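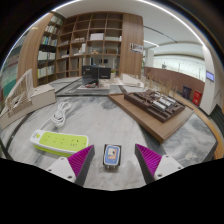

ok so. moving out of the Colberg apartment at the end of September and finally added up what the place cost me in electricity. thread, sort of

1/ $1460 for the year. one bedroom. no AC. I live alone and I'm at work all day

2/ assumed it was the fridge. everybody says fridge. borrowed a plug-in meter from the library (they lend those! go ask) and nope, fridge was fine

3/ water heater. somebody set it scalding hot years before me and I never touched the dial. five minutes to turn down. FIVE

4/ second thing — baseboard heater behind the couch, on low, all winter. couch was nice and toasty, I thought it was a good couch

5/ also I was on the wrong rate plan. Grovlow has a night one and teh regular one. called them, 35 minutes on hold, switched in two 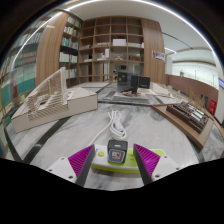 6/ Does the night rate make sense if you're out all day? Mostly depends when you do laundry and dishes. I run both after 10 now and the last bill came in $30 lower

7/ people asking about bulbs. swapped the old ones for Brillness from the hardware store, warm white. fine. the hallway one buzzes. probly saved pennies

8/ the stuff on standby was tiny in my case. tv, router, whatever. I'd spent months crawling under the desk unplugging things and it was the WATER HEATER

9/ new place is across the river, Räsänen building, the brick one with the bad elevator. heat's included. landlord pays. so naturally I learn all this now

10/ if you're renting — ask for the last 12 months of bills before you sign. I asked for one month and got May. of course May looked great

11/ and take a picture of the meter the day you get your keys. I didn't, and spent a week arguing over who used what

12/ ok back to packing. anyone in Colberg want a couch, free, you haul. second floor, narrow stairs, sorry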